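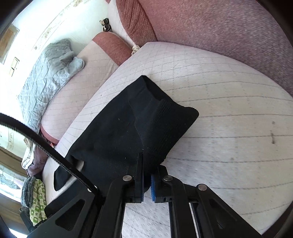
Black laundry on the mattress pad, where I do my sorting

Black socks coming out gray after washing
Started by duygu_oral, 2023-09-18

duygu_oral wrote:
Good evening to everyone. I have a question about black cotton. In August I moved to a new apartment in Marommont, and from that time my black socks and T-shirts lose their color very fast. The wash program is the same as before, 30 degrees, with a liquid detergent from Fondar. At my old place the same clothes stayed black for two years. The machine is also the same, I brought it with me. Can water do this? Or should I blame the detergent?
Thank you in advance,
Duygu Oral

pegbasket wrote:
How hard is the water there? Hard water leaves minerals on the fibers and dark colors look dusty. If you rub a sock with a bit of white vinegar and water and the gray goes away, it is not lost dye. It is residue.

tumble_no_more wrote:
I would look at the detergent first. You probably use too much. People fill the cap to the top line and the machine cannot rinse it out. Try half.

pegbasket wrote:
Half is bad advice if the water is hard. Hard water needs more detergent, it is printed on every bottle.

tumble_no_more wrote:
It is printed by the people who sell the bottle. I have hard water and I have used half for years.

duygu_oral wrote:
Please, both of you can be right. I looked at the website of the town and the water is "hard", but they do not give a number. I will try the vinegar tomorrow.
 I wash the socks with the right side out. Is this a mistake?

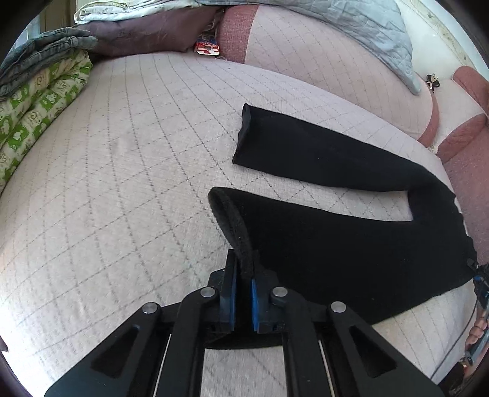 One of the black socks, you can see the terry on the inside

kaplan_st_laundry wrote:
I worked 20 years in a laundry on Kaplan Street. With terry socks, turn them inside out before washing. The loops can take the rubbing and the outside is spared. Also wash them separately from towels. Towel lint on black cotton looks exactly like fading, and I have seen customers throw away good clothes for this.

tumble_no_more wrote:
I disagree about inside out for socks. The dirt is inside, yes, but then the loops get rough and the sock is not comfortable anymore.

kaplan_st_laundry wrote:
They get rough from drying on a radiator, not from turning.

duygu_oral wrote:
I made the test. After the vinegar the spot was darker, but not completely black. So I think it is partly residue and partly real fading. I also confess that I washed them with towels, to save a load.
Does somebody know Sallex? It is a rinse product for dark clothes, they sell it in the small supermarket here.

pegbasket wrote:
I used one bottle. It smells nice and I saw no difference. Run one extra rinse first, it costs you only water.

kaplan_st_laundry wrote:
Agree with the extra rinse. And clean the filter of the machine if you did not do it after the move.

duygu_oral wrote:
The filter! I did not open it at all. I will do it on the weekend and write here what I find.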